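그리퍼 두 개 비교, 빈 피킹 기준으로

2021년 1월 11일 · 읽는 시간 6분

지난 글에서 그리퍼를 바꿔 볼 생각이라고 썼는데, 연말에 시간이 나서 두 가지를 번갈아 달아 보았다. 하나는 Garrido의 전동 평행 그리퍼이고 다른 하나는 Dramer의 공압식이다. 둘 다 빌린 물건이라 2월 전에 돌려줘야 한다. 그래서 순서를 정해 놓고 한 번에 몰아서 했다.

작업은 단순하다. 금속 통 안에 막대와 블록을 흩어 놓고 하나씩 집어서 옆 칸으로 옮긴다. 통 벽이 비스듬해서 구석에 붙은 물체가 문제가 된다. 가운데 있는 것은 어느 그리퍼로도 잘 집힌다. 차이는 벽 쪽에서 난다.

먼저 Garrido부터. 장점은 손가락 벌림 폭을 숫자로 줄 수 있다는 점이다. 블록 두 개가 가까이 있을 때 폭을 조금만 열고 들어가면 옆의 것을 건드리지 않는다. 단점은 속도다. 닫힘 명령을 보내고 파지 완료 신호가 올라올 때까지 기다리는 시간이 길게 느껴진다. 드라이버 쪽 대기 시간을 줄여 보았지만 너무 줄이면 덜 닫힌 상태에서 팔이 올라간다. 결국 원래 값으로 돌려놓았다.

Dramer는 반대다. 빠르고 힘이 좋다. 대신 완전히 열리거나 완전히 닫히거나 둘 중 하나라서, 좁은 틈에 넣을 때는 접근 각도를 따로 계산해야 한다. 공기 호스가 하나 더 붙는 것도 귀찮다. 손목을 크게 돌리면 호스가 당겨져서 6축 범위를 소프트웨어에서 제한했다.

케이블 정리는 두 그리퍼 모두 골칫거리였다. 팔뚝을 따라 뒤로 넘기는 방식으로 했는데, 여유를 많이 주면 늘어진 부분이 통 안의 물체에 가까워지고, 적게 주면 손목이 돌 때 커넥터에 힘이 걸린다. Zoltán Vass가 예전에 쓴 메모를 참고해서 손목 쪽에만 고리 모양으로 여유를 두었다. 보기에는 별로지만 아직 커넥터가 빠진 적은 없다. 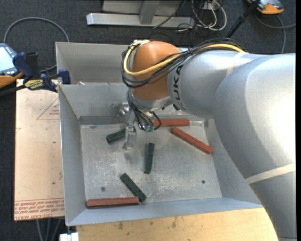 KUKA 팔과 그리퍼. 통 안에는 적갈색 막대와 진녹색 블록.

통은 클램프로 고정해 두고 시험했다. 처음에는 고정하지 않고 했다가 손가락 끝이 벽을 밀면서 통이 조금씩 움직였고, 좌표가 틀어진 것을 한참 뒤에 알았다. 그날 기록은 전부 버렸다. 비슷한 작업을 하려는 사람은 통부터 고정하기 바란다.

결과를 적어 둔다. 그리퍼마다 112회씩 시도했고, 배치는 같은 목록을 사용했다. Garrido는 실패가 9회였다. 대부분 벽에 나란히 붙은 막대였고, 손가락이 벽과 막대 사이로 들어가지 못했다. Dramer는 성공이 84회였다. 같은 벽 문제에 더해서, 열린 손가락이 옆 물체를 밀어 버리는 경우가 많았다. 밀린 물체가 다시 구석으로 가면 다음 시도까지 어려워진다. 이런 것을 한 번의 실패로 셀지 고민하다가 그냥 한 번으로 셌다.

숫자만 보면 Garrido가 낫다. 다만 Dramer 쪽은 손가락 길이를 바꾸지 못하고 기본 부품으로만 했다. Titilayo Olaniyan에게 물어보니 Arnedau에서 더 가늘고 긴 손가락을 깎아 준다고 한다. 견적은 받았는데 배송까지 포함하면 반납 전에 도착하기 어렵다. 그래서 공정한 비교라고 하기는 힘들고, 기본 구성끼리의 비교로 봐 주면 좋겠다.

카메라 이야기도 조금 해야겠다. 금속 통은 반사가 심해서 깊이 값에 구멍이 자주 난다. 바닥이 긁혀서 뿌옇게 된 부분은 오히려 괜찮고, 벽 아래쪽처럼 빛을 그대로 되쏘는 곳이 나쁘다. 벽에 붙은 막대를 못 집는 원인의 일부는 그리퍼가 아니라 인식 쪽에 있다고 본다. 노출을 낮추면 벽은 나아지지만 녹색 블록이 어두워져서 윤곽이 흐려진다. 지금은 노출을 다르게 해서 두 번 찍고 합치고 있다. 시간이 더 걸리지만 Garrido의 대기 시간에 비하면 크지 않다.

제어기는 그대로 두었다. Kernthorpe에서 나온 중계 보드를 써 볼까 했는데, 그리퍼와 제어기를 같이 바꾸면 무엇 때문에 결과가 달라졌는지 알 수 없어서 미뤘다. 보드는 상자에서 꺼내지도 않았다.

당분간은 Garrido로 계속 간다. 반납일까지 파지 힘을 단계별로 바꿔 가며 한 번 더 돌려 볼 예정이다. 설정 파일은 정리가 끝나면 올리겠다. 주석이 엉망이라 지금은 올리기 어렵다.

댓글 2 · 공유 9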